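Kokdale Household and Shop Automation Working Group
Minutes of the January meeting

Present: representatives of Kokdale (chair), Bultix, Czarnecka and Endik. Apologies from the Endik retail side.
Meeting opened 14:00.

1. Minutes of the previous meeting

Agreed, with one correction. Under item 4, "shelf facing" should read "shelf filling". Bultix asked that the two be kept apart in future, as facing up tins already on a shelf is a much easier job than filling from a cage.

2. Actions carried over

Czarnecka has sent round the revised scoring sheet. Endik's note on cable wear is still outstanding and is carried over again. The glossary is closed.

3. Kitchen table tasks

Bultix reported on the table-top set. The current series ran to 100 attempts on clearing and sorting, with one arm and no change of gripper. An attempt is passed when the named item is on or in the named target, released, and nothing else has been displaced by more than its own width. On that rule 7 attempts in 10 were passed. Czarnecka asked whether a passed attempt could include a second grasp. It can, up to the time limit.

Failures were mostly at release. Flat items placed near a rim tended to tip or slide, and soft items stayed on one finger. Grasping as such was no longer the main source of loss. 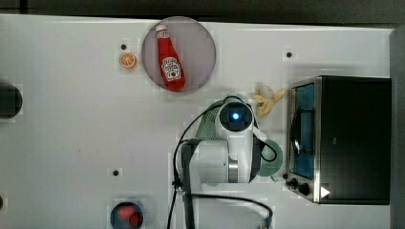 The time limit was discussed at length. It stands at 121 seconds per item, a figure left over from an earlier controller which added a one-second settling period. Endik considered the limit far too generous for a household claim, given that a person clears the same item in two or three seconds. Bultix replied that the limit is there to stop a stuck attempt and should not be read as a target. Agreed to keep it for this series so that results can be compared, and to report the median time beside the pass rate.

Kokdale asked for plain wording on what the group is prepared to say in public. Draft, for comment by e-mail: "A single arm can move a known item between known places on a table, most of the time, slowly, with a person nearby." Czarnecka wanted "known" defined. Left open.

4. Appliance doors and controls

Discussion only, no results tabled. Drop-down doors remain harder than drawers. The arm has to follow an arc while its own forearm takes up the space in front of the door, and anything standing there needs moving first. Endik suggested that clearing the approach be scored as its own step. Agreed.

Rotary knobs: no party has a method it would put forward. Bultix can turn a knob but cannot yet stop it reliably at a mark. Heated trials are ruled out until the stop function has been checked independently.

5. Food items

Toy food is still the standard for table work. Czarnecka repeated its objection that toy pieces are stiffer than real fruit and do not bruise, so grip force goes unmeasured. Kokdale accepted the point but noted that real produce changes over a day and makes repeat attempts hard to compare. Proposal to add a short series with real fruit after the main one, scored for marking of the skin. Agreed in principle, cost to be looked at.

6. Shop floor

Endik reported on shelf filling. Upright cartons are satisfactory. Bagged goods are not, and were withdrawn after 6 attempts. Floor cleaning machines are outside the scope of this group and will not be reported here again.

Czarnecka asked whether any member would now leave a machine filling shelves overnight without staff on site. No member would. Bultix said the same applied to its kitchen work.

7. Actions

Bultix: add median times to the results table; split release failures by item type.
Czarnecka: draft a definition of "known item" and "known place".
Endik: note on cable wear; wording for the clearing step in item 4.
Kokdale: circulate the public statement; obtain a price for the real fruit series.

8. Any other business

Bultix asked for shorter papers - and for them to arrive before the meeting. Noted.

Meeting closed 15:50. Next meeting in March, at Kokdale.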